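Olmedo family dental practice opens its doors in Gilano

Oct 20, 2023

12 shares | 3 comments

Families in Gilano will no longer have to make the long drive over to Plotero when a child has toothache, now that a new dental practice has opened on the ground floor of the old post office, with room for up to 400 young patients in its first year.

The practice is run by Estíbaliz Olmedo, who grew up a few streets away and spent a good part of her working life looking after children's teeth in larger towns before deciding, as she puts it, that it was high time she came home. She has kept her surname over the door — it says simply Olmedo — and she was there on the first morning to shake hands with every parent who came in, and with a fair number of grandparents too. 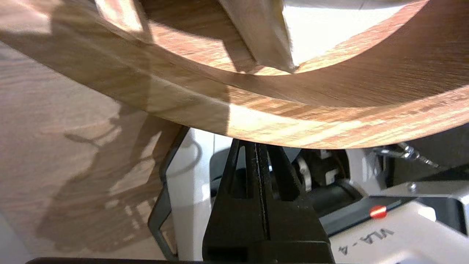 "I remember being frightened of the dentist when I was small, and I remember my mother being a bit frightened as well," she told us over a cup of tea. "So I like to let a child have a look round first, and sit in the chair, and go home again if that's enough for one day."

First visits last 30 minutes and include a check-up, a chat about brushing and time for any questions. Children under five can be seen with a brother or sister in the same appointment, and parents are very welcome to stay in the room throughout.

The opening follows a long campaign by local parents, whose petition gathered 833 signatures, a remarkable number for a place of Gilano's size. A school visiting scheme called Ata will also begin before the end of October, taking free toothbrushes and short talks into classrooms in both towns. It has been given a grant of 4,000 euros for its first year.

Appointments can be made by telephone or at the front desk, and forms for new patients may be picked up beforehand and filled in at home.

Share this story (12)
Comments (3)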